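Tingate Intake Records: README

Release 4. Last changed Tuesday, July 12, 2022. Maintained by Rainer Kuhlmann. Questions about the columns go to him; questions about a particular animal go to Caradog Maddocks at the Nondside shelter.

Summary

This dataset holds intake and outcome records for dogs and cats from two shelters, Tingate and Nondside. There are 3,000 rows. One row is one stay, so an animal that was adopted, returned and adopted again has two rows with the same animal_id and different stay_id values. Each row has 25 columns. Free-text notes from the kennel cards are included where the person surrendering the animal agreed to it on the intake form.

Files

stays.csv — the main table, one row per stay
notes.csv — kennel card notes, joined on stay_id
weights.csv — every weight taken during a stay, joined on stay_id
codes.txt — the list of codes for outcome, color and breed group
changes.txt — what changed between releases

All files are UTF-8 with Unix line endings. Fields that contain a comma are in double quotes. Empty means not recorded. A zero is a real zero.

Main columns

animal_id: text. Stays the same for the life of the animal, including after a transfer between the two shelters. Assigned at first intake.

stay_id: text. Unique in stays.csv.

species: dog or cat. Rabbits and birds were taken in at Nondside but are left out of this release.

sex: F, M or U. U is mostly kittens that left for foster care before the first exam.

altered_in and altered_out: Y, N or U. Status at arrival and at departure. Where altered_out is Y and altered_in is N, the surgery took place during the stay.

age_months: whole number. For strays this is an estimate from teeth. Treat anything over 24 as a band of a year either way. The column age_source says whether the number came from papers, from the owner or from an exam.

breed_guess: text, as written on the card. Not checked against anything. Spelling was corrected and nothing else. Use breed_group if you need a short list of values; it has 13.

weight_in_lb: one decimal place. First weight after arrival, normally taken the same day. Tingate used a walk-on scale and Nondside used a hanging scale for cats, so small differences between the shelters should not be read as real.

intake_type: stray, surrender, return, transfer or seized.

outcome: adopted, reclaimed, transferred, fostered, died or euthanized. Rows with no outcome are animals still in care when the export was run.

house_trained, good_with_dogs, good_with_cats, good_with_kids: Y, N or U. These come from the owner at surrender or from the returning adopter. Staff observations go in the notes. For strays the four columns are almost always U.

escape_history: Y or empty. Marks dogs described as door runners or fence climbers. The Nondside form had no box for this before November, so an empty value there carries no information for earlier rows.

How the records were collected

Both shelters wrote on paper cards at the front desk and typed them into Rashti, the kennel software, at the end of the shift. Rashti stores one current value per field. When a card was updated the old value was lost, except for weights, which it keeps as a series. The export was made with the built-in report tool and then cleaned with the scripts in the tools folder.

Notes were read by one person and edited to take out names, street addresses, phone numbers and microchip numbers. A removed item is shown as [removed]. Dog and cat names were left in, as they are not linked to the people.

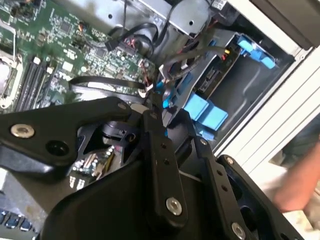
Why do some animals have two intake dates on the same day?

They were transferred. Tingate closed the stay when the van left and Nondside opened a new one when it arrived, often within a few hours. To treat a transfer as a single stay, join rows on animal_id where the first has outcome transferred and the second has intake_type transfer, then keep the earlier intake date and the later outcome date. The script merge_transfers.py does this and writes a new file. It leaves stays.csv alone.

Known problems

Forty is the highest value in the length-of-coat code list in old copies of codes.txt. That list was dropped in release 3 and the column is gone. Delete old copies.

Color was entered by hand until the menu was added to Rashti. "Buff," "cream" and "fawn" overlap heavily and should be merged for most uses.

Weights for litters were sometimes taken as a group and divided. Rows in weights.csv with method = litter are of this kind. Do not use them for growth curves.

The column hold_days is wrong for seized animals. It shows the normal stray hold even where the legal hold ran much longer. A fix depends on paper files that have not been typed in.

Some return rows have no earlier stay. The first adoption was before the shelters moved to Rashti, and the older records were kept in a separate Vekorska database that was not exported.

Suitable uses

Length of stay, return rates, seasonal intake and comparison of intake types have all been tried and work reasonably well. Breed comparisons are weak — see the entry for breed_guess. The behavior columns should not be used to rate a single animal, and no row should be used to decide on the placement of an animal that is still in care.

Do not try to identify the people who surrendered or adopted an animal. If you find a name or address that was missed in the notes, send the stay_id to the maintainer and leave the text itself out of the message.

Loading

Read all ID columns as text. Spreadsheet programs strip the leading zeros from animal_id and the joins then fail silently. Dates are year-month-day with no time. Rows are sorted by stay_id, and this order does not always match the order of intake.

Changes in release 4

Added age_source. Merged two duplicate codes for transferred. Corrected weights at Nondside that had been entered in kilograms. Removed notes for stays where consent was withdrawn.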